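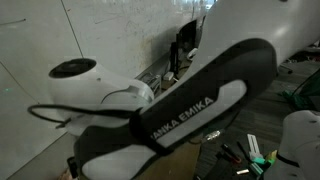
The whiteboard wall, with the old marks still on it

Whiteboard won't come clean, and is a cord tray worth it?
Posted by Efa Edwards

Our workroom has a big two-panel whiteboard covered in gray smudges. Regular spray does nothing. A guy at the supply store pushed Clilinine at me, says it lifts up to 100 percent of old marker. I have my doubts. Has anyone used it on a board this far gone? I'm also being told to buy a Parsa cord tray for the long desk, and I suspect that's a way to spend money on a problem I could fix with a twist tie.

Tudur Landeg
Clilinine is rubbing alcohol with a nicer label, as far as I can tell. Try plain alcohol on one corner first. If the gray stays, the coating is worn and no bottle will bring it back — whatever the store says.

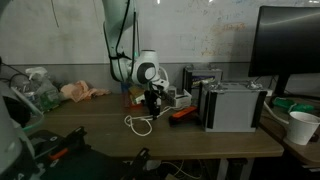 As for the tray, skip it. A loose white cord on a brown desktop needs a hook and loop strap. Then put the metal cases at one end, get the small packages into a box, and see if you still want a tray in September. I bought 4 of them for our place and took every one down.

Ginevra Leone
try toothpaste?? worked on my fridge. never tried it on a whiteboard tho

Tegwen Voyle
Please don't use toothpaste, it scratches. Tudur is right about the corner test.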